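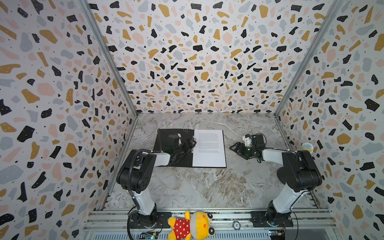 Le classeur, le règlement et la pince

J'ai devant moi la quatrième version de nos « règles de bonne conduite des cellules à deux bras ». Elle fait 40 pages, annexes comprises. La première tenait au recto d'une feuille scotchée sur la porte, et je soupçonne qu'elle était lue.

Je travaille depuis huit ans à Destside, où l'on apprend à des bras robotisés à manipuler ce que les bureaux produisent de plus banal : chemises cartonnées, formulaires, enveloppes à fenêtre. Le projet s'appelle Plornier, pour des raisons que plus personne ne défend. Deux bras, un plan de travail à motif marbré, des parois couvertes d'un faux terrazzo que je trouve, pour ma part, fatigant après le déjeuner, et au milieu une chemise noire ouverte sur une feuille imprimée bien serrée. Un bras pose sa pince sur la couverture, l'autre attend son tour au-dessus du marbre. On ne fait pas de films là-dessus.

On fait en revanche des règlements. Et comme j'en ai coécrit deux, subi trois et enfreint à peu près tous, je me permets un avis.

Le premier défaut de nos règles est qu'elles ont été écrites pour une autre machine. Le texte d'origine nous venait de Procházka, un intégrateur tout à fait sérieux dont les bras déplacent des blocs moteurs derrière des grillages. On y parle de zones d'écrasement, de chaussures de sécurité, de rideaux lumineux. Tout cela est excellent quand la chose qui bouge pèse le poids d'un veau. Appliqué à une pince qui tourne une page, cela donne l'article 12, lequel exige que l'opérateur annonce à voix haute toute mise en mouvement. Il m'est arrivé de le faire seul, à huit heures du soir, devant une chemise cartonnée. J'ai même attendu une réponse.

Je ne plaide pas pour qu'on jette le grillage avec le veau. Un petit bras pince très bien un doigt, et l'arrêt d'urgence à portée de main devrait figurer en première ligne, en gros. Il figure chez nous à la page 17, entre la politique de rangement des câbles et un paragraphe sur les boissons.

Le deuxième défaut concerne le mot « dégagé ». L'article 4 dispose que « le volume de travail est dégagé de tout objet étranger à la tâche ». Je défie quiconque de définir un objet étranger à la tâche. Regardez la cellule : une petite balle blanche, bleue et jaune au fond à droite, un disque qui ressemble à un jeton de poker sur le rail, et, couchée entre les deux bases, une peluche jaune en chemise rouge à pois blancs. Lue strictement, la règle les condamne tous les trois. Lue par quelqu'un qui a un peu pratiqué, elle pose une question plus intéressante : jusqu'où va le volume de travail ? Le rail en fait-il partie ? Le coin du fond, à côté du coude du bras droit ? L'article 4 ne dit rien là-dessus, et c'est pourtant la seule chose qu'on lui demandait.

Zhuoran Du, qui a hérité de la révision, a proposé en décembre de remplacer « dégagé » par un tracé : tout ce que les deux bras peuvent atteindre, coudes compris, avec une marge. J'insiste sur les coudes. Les gens surveillent les pinces, c'est humain, elles ont des doigts. Mais un bras qui tend son avant-bras vers le milieu de la table envoie aussi son coude quelque part, en l'occurrence vers la paroi, et le coude n'a pas de capteur d'amour-propre. La proposition a été jugée « trop géométrique ». Je cite le compte rendu.

Troisième défaut, plus grave à mes yeux : nos règles parlent beaucoup du matériel et fort peu du papier. Or c'est le papier qui pose problème. Que pose-t-on sous la pince quand on veut entraîner un bras à feuilleter ? Une vraie lettre ? Un contrat périmé retrouvé dans une armoire ? J'ai vu les deux. Il suffit que le texte devienne lisible sur une seule prise de vue pour que la paie d'un inconnu rejoigne un jeu de données. Chez Misurham, avec qui nous échangeons des protocoles, la consigne tient en une phrase : aucun document qui ait un jour servi à quelque chose. Elle est de Nadja Wyss, et je la lui envie. La nôtre occupe une page et demie et renvoie à une annexe que j'ai cherchée.

On me répondra que les règles longues protègent. Elles protègent surtout ceux qui les signent. La version actuelle comporte 374 points de contrôle, à cocher avant chaque série. J'ai chronométré un collègue scrupuleux, puis un collègue normal. Le premier n'a pas commencé sa série avant la pause. Le second cochait en descendant, d'un seul trait de stylo, avec une grâce de calligraphe. Devinez lequel produit nos statistiques de conformité.

Je propose donc quatre règles, en sachant très bien qu'on m'en rendra davantage. L'arrêt d'urgence se touche sans se lever, et on l'essaie avant la première prise. Le volume atteignable est tracé, coudes compris, et ce qui se trouve à l'intérieur est soit dans la tâche, soit dehors. Les câbles qui suivent les bras ont assez de mou pour la posture la plus absurde, qu'on vérifie à vitesse réduite. Aucun papier n'entre s'il porte le nom de quelqu'un.

Pour la peluche, je laisse la question à la cinquième version. Zhuoran penche pour un article séparé. Je vote contre, mais je relirai le brouillon, et j'ai déjà une remarque sur la définition de « rembourré ».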